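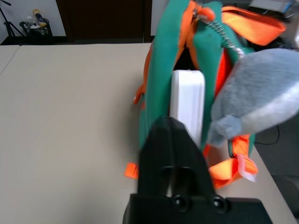 Backpack, green with orange straps.

Home | Course | Handouts | Readings | Contact

Handout 4: The first weeks of school, and what families hear from us

5 min read

Hi all. These are my notes from the session on family contact, cleaned up a little and with the parts I rushed through at the end put back in. Bring them next time, we'll need the phone call exercise.

I started with Kennedy, the elementary school where I taught third grade for a long time before I came over to the course. We sent home a welcome packet every August and I was proud of that packet! It had the lunch menu, the bus rules, the supply list, a letter from me, a letter from the office, a form for allergies and a second form for allergies (don't ask). One year I sat down and added it all up and we were handing each family 4,000 words. I write for a living now and I wouldn't read that.

So, the first thing to take away: pick what a family needs before the first morning and send only that. For most grades it's the start time, the door, the teacher's name, what to bring, and how to reach a person by phone. Everything else can go out in the second week, when people have caught their breath.

Tyson asked about supply lists. Good question, and I didn't answer it very well. My view is that a list should fit on half a page and should never name a brand. If the room shares pencils and glue, say so right on the list, so that parents don't spend an evening labeling glue sticks. And put a line at the bottom about where to go if the list is a problem this year. Put it on everybody's copy, in the same size type as the rest.

The early phone call

This is the part I get worked up about. Call every family in the first 4 weeks, while nothing is wrong. You want your first conversation with a parent to be a nice one, and it can be really short. Jaxon timed his practice call at just over two minutes and it was lovely (he was talking to Flurina, who played a grandmother with the TV on, very convincingly).

A rough shape for it:

Say who you are and that nothing is wrong. Say that first!
Tell them one thing you've noticed about their child, a real one. "She's doing great" doesn't count. "She explained the calendar to the new boy at her table" does.
Ask one question: what should I know that isn't on the forms?
Stop talking. Wait longer than feels comfortable.
Thank them, tell them how to reach you, hang up.

Write down the answer right away. I used index cards and kept them in a recipe box, and I still think that beats a spreadsheet, but Junpei showed us his and it was pretty good, so use what you like.

If you leave a voicemail, the same rule goes for the opening. A parent who sees the school's number at work is already halfway to the car.

Meet-the-teacher night

We ran out of time on this, so quickly. At Brosby they used to give each teacher 40 minutes to present, and parents sat in the tiny chairs and suffered. Then they switched to an open hour where kids brought their grown-ups around the room and showed them things, and turnout in my friend's hallway went from a handful of families to 70 people. I can't promise you the format did that (there were also tacos). But watch a kid show off a coat hook with their name on it and you'll see why I like it.

Carter raised the problem of the parent who wants a full conference that night, with a line forming behind them. Have your calendar on the desk. "I want to give this proper time, can we pick a day?" works nearly always, and then you have to keep the appointment.

For next time

Write your own welcome note, one page, to the families of the class you're placed with.
Make one practice call with a partner and swap roles.
Read the chapter on conferences in the course pack. The December conference sample at the back is the one we'll mark up together, so leave it blank for now.

Email me if your placement school still hasn't told you your grade. I know two of you are waiting, and I've called them again.

Previous handout | Next handout | Back to top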